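Student Work > Adapted Sports > Project Reports

Sled Hockey for Beginners: What We Learned in One Season
Negin Bahrami and Asger Thorlacius
14 September 2025

We picked sled hockey because Negin's cousin plays and neither of us had ever sat in a sled. That changed in the first week! Our coach, Védís Blöndal, would not let us hand out a single survey until we had both tried to get from one blue line to the other. Asger made it on his third try. Negin went in a circle, twice, and loved it.

Our question was simple: what makes a new player come back after the first practice? The Thygesen rink runs an open session every week, and Védís let us sit in on 12 of them between the fall and June. We handed a short form to anyone who wanted one and ended up with 122 filled in, which is way more than we planned for (we had printed 20 and had to run back to the library).

The sled itself came up more than anything else. A bucket that is too wide lets your hips slide, so when you lean to turn, the blades don't follow you. People wrote things like "I felt like I was wearing someone else's shoes." The club has mostly Evetti sleds with straps you can adjust on the ice, plus a few older ones where you need a wrench. New players who started in an older sled were a lot more likely to check "frustrating" on the form, and a strap change halfway through practice often turned it into "frustrating, then fun."

Second was the sticks. You carry two short ones, with picks on one end for pushing and a blade on the other for the puck, and your hands have to flip them over all the time. Usha Suvarna, who has played defense for years, taught us a drill where you push four times, flip, tap the puck, flip back. We still do it at our desks with rulers.

Money was the part that surprised us. Ice time for the season cost the club $3000, and most of that came from a pancake breakfast. Players told us they never would have tried the sport if they'd had to buy their own sled first, so the loaner shelf matters a lot.

What we would do differently: ask about rides. We left that off the form, and then heard about it in the locker room every single week. We also wish we had talked to more parents, and we should have written our forms in bigger print.

Next year's group can have our spreadsheet and all the blank forms. Please go try the sled first. It's the best part!

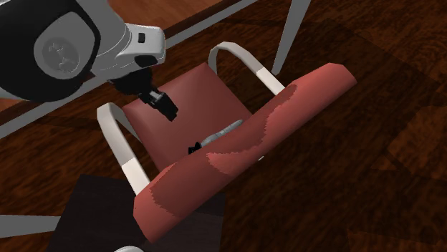

Robot arm reaching over a red chair, computer rendering.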